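Assistant Pantry Coordinator (part-time)
Gendham Community Kitchen
21 hours a week, fixed term to the end of December, with every chance of an extension if we are all still speaking

Gendham Community Kitchen cooks lunch for anyone who turns up. Last year that came to 3604 plates, not counting seconds, which we gave up writing down because people got shy and stopped asking. We work from the old Cabral building behind the bus station. It has high ceilings, good light and a heating system with opinions.

We are looking for someone to run the pantry. The last person to do it has gone to live near the sea and does not answer questions about where the bay leaves are.

What you would be doing

Taking in deliveries and donations, checking dates and putting things where other people can find them.
Keeping the stock list up to date. It lives in a spreadsheet called Positz, named by someone who has left and would not explain.
Planning the week's menus with the head cook, Ximena Daza, who is fair, quick and not to be approached on the subject of coriander.
Turning whatever arrives into a plan. In spring this was 86 tins of pease pudding. You will not be asked to repeat what we did with them, but you should be the kind of person who would like to know.
Ringing suppliers, politely, and then ringing them again.
Helping to serve between 12 and 1.30, when everybody does.

What we need from you

You can lift a sack of potatoes, or can talk someone else into it. You have worked in a kitchen, shop, canteen, warehouse or large family. You can add up. You are civil to people before you have had your tea, as most of our lunch guests have not had theirs either.

A food hygiene certificate is useful, but we will pay for the course if you haven't got one. A driving licence would be handy. The van is called Jadix and pulls to the left.

We don't ask for a degree. We once advertised for one by mistake and got a very nice man who had written a thesis on soup and could not make any.

What you get

Pay is the same hourly rate as the rest of the kitchen team, and we'll tell you what it is before the interview if you ask. Lunch on working days. Paid holiday, worked out properly. A locker with a door that shuts. An apron, washed by us. Hours are mornings and early afternoons, and we can shift them a bit around school runs or another job - just say so when you apply.

How to apply

Send us no more than a page saying what you've done and why this sounds bearable. A CV is fine as well, but we read the page first. Please also tell us, in 100 words or fewer, what you would cook with a crate of leeks, a bag of red lentils and no oven. There is no right answer, although there have been several wrong ones.

Mark it for the attention of Ximena Daza and hand it in at the side door or post it through the letterbox. The front door sticks. Interviews are in the morning and last half an hour, followed by a look round and lunch, which is not part of the test. Everyone who applies will get a reply, even if it's a no.

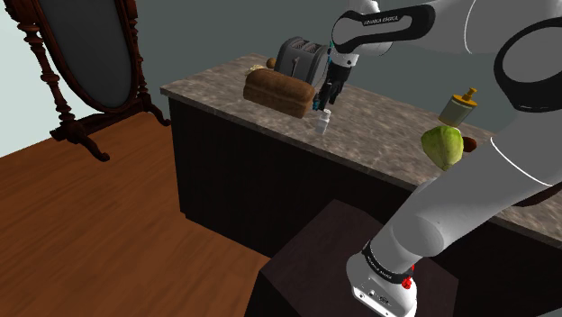

A long run of stone worktop with dark cabinets beneath.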